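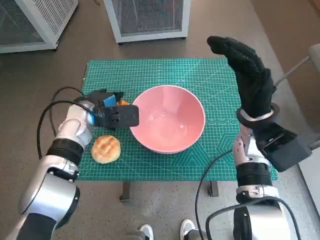

Gudrun Sauerland wrote in the margin of last year's handout that a rule you can't check from the doorway is a wish, and she was being generous. Most of what follows has been rewritten with her pencil in mind.

Week 3. House rules for two-armed tabletop work

Reading: the Grirngate lab code, section 14. It is short. Past cohorts have still managed to skip it.

Feet. Decide where people may stand before the arms are powered, and put tape on the floor. "Well back" is a matter of opinion, and opinions vary with how interesting the task is.

Cables. Move each arm slowly to its limits and watch the slack the whole way. A loop that hangs over the table edge gets checked again at every change of task. Zurthorpe students will remember the kettle.

End effectors. Two arms may carry two different tools, so write a separate limit sheet for each. Copying the left sheet and changing the heading to "Right" is a popular method and loses you marks.

Objects. Soft goods such as buns need a grip limit of their own. Ceramics need a spare. Food that has been on the mat is lab equipment from then on, and the colour of the icing doesn't alter its status.

Stops. Whoever holds the stop button holds nothing else. Coffee counts as something else.

Logs. Write down near misses the same day, in ink. Derek Tindall's log ran to 27 entries in one January and is still the best thing on the shelf.

For the tute: draft a one-page code for your own bench. Swap with a neighbour, who will try to break it. Bring both copies, including the rude one.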